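The Tablecloth from Gramstead

November 21, 2024
By Lachlan Waaka

Print this story | E-mail this story

My aunt Ruggiero (she had married into the name and wore it like a good coat, so that even her sisters stopped calling her Joan) kept every letter she ever got in a biscuit tin, and when the tin was full she bought another tin of biscuits, and we all helped.

In September she decided to answer them. There were 482 by her reckoning, going back to a girl in Grurneldale who had written to her almost 50 years before to ask for a plum cake recipe and had never had a reply. "She'll have given up on the cake by now," my uncle said, and my aunt said that was no reason to be rude, and uncapped her pen.

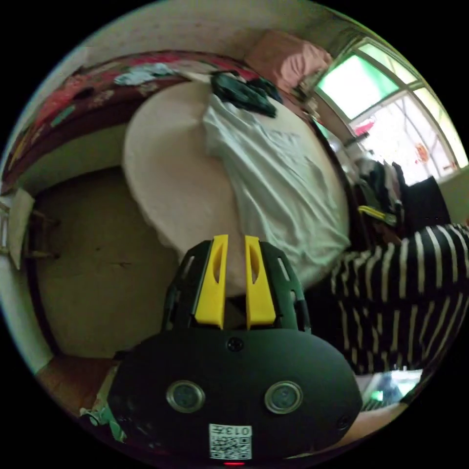
She wrote the plum cake letter first, and it took her the whole of a rainy afternoon, with two pots of tea and a good deal of looking out at the hens. She wanted to get the tone right. By evening she had moved to the round table, the one with the pale cloth on it, and my sewing had to make room — the mint-green stuff hung over the edge toward whoever sat there, and the dark green I had bundled up on the far side, where I promised to deal with it and didn't. My aunt simply wrote between the heaps.

The reply came nine days later, in a round, careful hand. The girl was a grandmother now. She had made the cake, she wrote, and it had sunk in the middle, and would Mrs. Ruggiero kindly tell her what she had done wrong?

My aunt read it aloud twice. Then she went to the pantry to see how many biscuits were left.

Print this story | E-mail this story

Recent stories
The Last Bus to Gramstead
Forty-Eight Jars
A Winter Coat for Uncle
The Hens at Number 763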